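Breritz Serviced Residences
Automation and the housekeeping team: what has changed so far
Speaker notes, staff and management briefing, 4 Mar 2022

Slide 1. Welcome and purpose
Thank the site managers for releasing their teams. State at the outset that the briefing concerns the 207 housekeeping staff at Cornlow and that no decision on staffing numbers is being announced today.

Slide 2. Where the work is done at present
Explain that handling tasks are rehearsed in a simulated apartment before any machine is considered for a real one. Grasping comes first. The gripper must place a finger on each side of an item and close on it without knocking it over. Housekeepers do this without thought, and the developers at Garnex have had to ask them how. Pause for the slide.

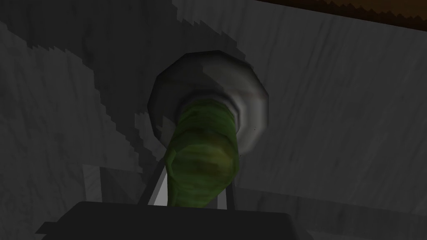 Angeliki Vlachopoulos has asked that her objection be read out in full: the housekeepers were consulted on how to pick things up, but not on which tasks they would be glad to give away, and she would have started with the second. Acknowledge that the point is fair. A list of tasks has since been drawn up with the team and will be circulated in April.

Slide 3. New duties
Almost 800 simulated attempts have been reviewed by housekeeping staff during paid hours. Reviewers mark each attempt as acceptable, unacceptable or unclear, and add a remark where they wish. The remarks have proved more useful than the marks - several concerned items put back where a guest would not look for them. Forty-two staff have completed the reviewer course run by Bouchard. The grade supplement applies from the date of completion.

Slide 4. Moving about a room
The model used in these rehearsals has two arms on a white body. Explain that reach, turning space and the position of walls and panels all have to be worked through. Invite those who know the smaller apartments to comment on the width of the kitchen passage.
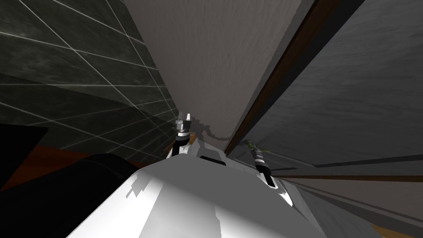 Will reviewers be expected to keep up their usual room quota?
The quota is reduced by the hours spent reviewing, and supervisors have been told so in writing.

Slide 5. Matters still open
Responsibility for breakages has not been settled. Nor has the question of lone working on a floor where a machine is in use. Both are with the safety representatives. Please do not speculate if pressed on dates.
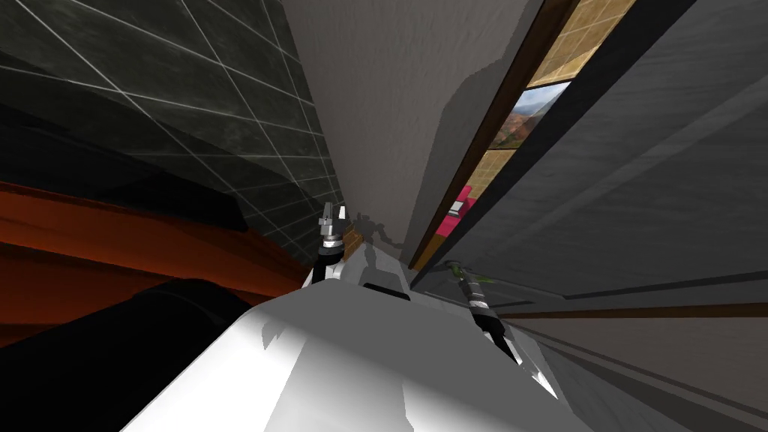 Slide 5: Both arms raised in the simulated apartment.

Slide 6. Contacts and next steps
Written questions may be left at the Cornlow site office until the end of the month. Replies will be posted on the staff noticeboard without names. Staff who wish to join the next reviewer course should speak to their supervisor.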